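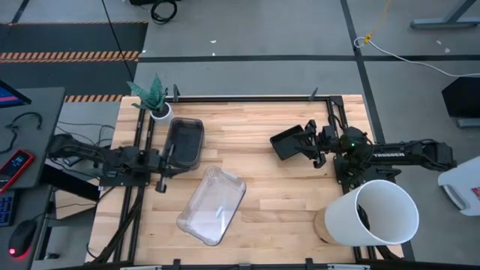 Butcher-block top, potted plant at the back left

Re: Oiling a wooden worktop — how often?

ihamdy
We had a wooden worktop put in last September. The fitter left a tin of Gurkatine oil and said one coat a month. The leaflet from Ultetti says twice a year. I have 6 metres of the stuff and don't want to do it monthly if I can help it. What do people do?
Iman Hamdy

Plankton
Monthly is too much once it has settled in. I did three coats in the first fortnight, then every four months. Ours is beech from Flevberg. The bit by the sink gets an extra wipe over when water stops beading on it.

dorset_mike
Disagree with the above. We went four months between coats and got black marks round the taps. A thin coat every 28 days takes ten minutes. Sanding the marks out took me a whole weekend.

Plankton
Black round the taps is standing water. Oil won't stop that if the sealant has gone. Did you check it?

dorset_mike
Sealant was fine. The fitter looked at it.

Kettle1
Can I ask about plants? Mine sit straight on the wood and I've had one pale ring already.

Plankton
Saucer with cork under it. Terracotta lets water through, so the saucer needs to be glazed or plastic.

Vallejo_Rd
I gave up on oil and used hardwax. Two coats, 40 minutes each plus drying overnight, and I haven't touched it for two years. It does scratch, and you can't patch it as neatly.

dorset_mike
That's the trouble with it. With oil you can sand one spot and go again. I was quoted 3,780 for a stone top and I'd still sooner have the wood.

ihamdy
Thanks all. I think I'll do the sink end monthly and leave the rest until it looks dry. What grit for the pale patch near the hob?

Plankton
120, then 240, always with the grain. Wipe the dust off with a barely damp cloth and let it dry before you oil — and lay the rags out flat outdoors afterwards, they can catch fire if you leave them screwed up.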